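Closing Time

Inside the Dendon group's slow, stubborn push to teach a robot the last ten minutes of surgery

The cut gets all the glory. The closing is what you do when everybody's tired and the clock says 4 a.m.

That's the pitch, more or less, from the small lab in Dendon that has spent the better part of three years on one job: stitching tissue shut with a pair of robot arms and no hand on the controls. Not a whole operation. Not even half of one. A wound, a thread, two edges that need to meet.

The project is called Estico. It runs out of two rooms above a loading dock, with a coffee machine in the hallway and a fridge you don't open if you don't have to. I was there in September for most of a week. Slept badly, ate worse, watched a lot of thread.

Why thread is hard

Robots are good at stiff things. A bolt stays a bolt. Thread doesn't stay anything — it curls, it sticks, it slips behind a fold and then you've lost it. Tissue is nearly as bad. Push on one side and the other side moves.

Older systems got around this by planning. Scan the wound, build a model, work out where every stitch goes, then follow the plan. Works great until the first stitch. Pull it tight and the wound changes shape, and now the plan describes a wound that doesn't exist anymore.

Estico threw most of that out. The robot learns from people instead. Trained operators sit at a console and drive the arms by hand, and the system records what the cameras see and what the hands do. Over and over. The first training set had 512 runs in it and was, in the words of one of the lab's own internal memos, "mostly a record of us getting better at it."

The second set has 2,000. That one works. Sort of. We'll get there.

The view from the wrist

The big change came last spring, and it was a camera. A tiny one, mounted right at the wrist of the arm. Until then the robot had been looking down from overhead, like somebody trying to thread a needle from across a kitchen table.

Overhead you see the whole field and none of the detail. At the wrist it's the opposite. Two swells of tissue fill the view and the crease between them looks like a canyon, with a red seam running down it. The jaws come up from below, slim and dark. A short white end of suture sticks out of the crease next to them, and that little end is the kind of thing the whole method lives or dies on. Find it and you can work. Miss it and you're poking around in a fold.

Up top there's a second tool, silver and blocky, by the left edge of the crease. Tools like that one matter more than you'd think. The lab calls the job "keeping the door open," and early versions of the software were terrible at it.
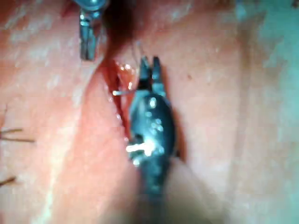

What the numbers say

With the overhead camera alone, the robot finished 27 percent of its bench trials without a person stepping in. Add the wrist view, keep everything else the same, and it went to 84.

That's a huge jump and the team is weirdly shy about it. Part of the reason is what a "finish" means. One stitch, placed and tied, edges together, thread not snapped. It doesn't mean a pretty stitch. I saw a few that counted and a surgeon would of sighed at them.

Also it's slow. Really slow. A decent resident ties a knot in the time it takes the robot to decide where the tail of the thread went. It will stop dead, jaws open, and sit there long enough that you start to wonder if something crashed. Usually it hasn't. The software is waiting for a clearer look, and it'll nudge the wrist a hair to the side to get one. No one programmed that nudge. It came out of the recordings, where the operators were doing it constantly without noticing.

Where it breaks

Glare, mostly. Wet surfaces under bright light throw off little highlights, and a highlight can look a lot like a bit of pale thread if you're a network that has been told to hunt for pale thread. The lab has a folder of these. The robot closing its jaws, with total confidence, on a shine.

Fine filament is the other one. A thin strand lying against tissue almost disapears in the wrist view, even for a person who knows it's there. Dyeing the thread helps. The lab did some runs that way and then quit, on the grounds that it felt like cheating.

Next stop

A second site at Vurnberg starts running the same software on different arms this winter, which should show how much of the 84 belongs to the method and how much to one very well-tuned bench. Bustamante, the instrument maker, is working on a narrower jaw with a duller finish. Less shine, fewer ghosts.

No patients yet, and no date for any. On my last afternoon the arm tied four in a row, clean, then dropped the fifth and spent a good minute looking for it. The operator on shift let it look.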